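Opinion | Harness Racing
Aug 3, 2020
By Pankaj Goel
Print this story | E-mail this story

Give the long race its night back

I love a mile race as much as anyone at Plekstead. The gate folds, the drivers fight for the rail, and in 2 minutes you're either hoarse or broke. Wonderful! But the best thing I have ever watched on our track was the old November stayers' race, all 3520 yards of it, and I want it back on the main card.

It got moved to the tail end of a weekday program, after the last big pool has closed, with a purse that wouldn't cover the shipping for a good horse from out of state. Then people point at the short fields and say there's no interest. Well, of course there isn't! Put the feature mile out there in the dark with 200 people left in the stands and see how it does.

What a long race gives you is time to change your mind. I still talk about the year Bikero sat six lengths off the pace for a full lap, parked outside, no cover, and I had already torn up my ticket in my head. Then Dhillon, who had been cruising on the lead, got company on the backstretch and had to go a quarter sooner than anyone wanted. You could see the whole thing coming from a long way out, and the noise just kept building (my neighbor in the stands was standing on her seat by the last turn). Bikero got there by a nose.

Some trainers tell me young horses can't be asked to go that far. Fine, so don't ask them. Write the race for horses 6 and up. Nunder is eight, he hasn't had the early speed for a mile in two seasons, and he'd be a star over two laps with a patient driver behind him. There are plenty like him, sound and willing and short of a job.

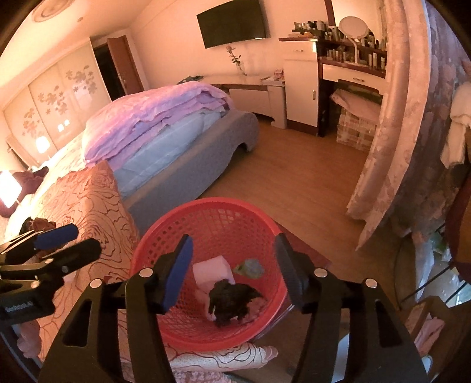 What I'd do with the card

Race it fifth, on a Saturday, with the sun going down. Start it from a volt if the gate crew hates the distance. Put it in the multi-race bet so that everybody has to form an opinion on it, and print the past performances at a size a person can read. Then leave it alone for three years and let the horses find it.

I'll be at the rail either way, and I'm bringing my neighbor.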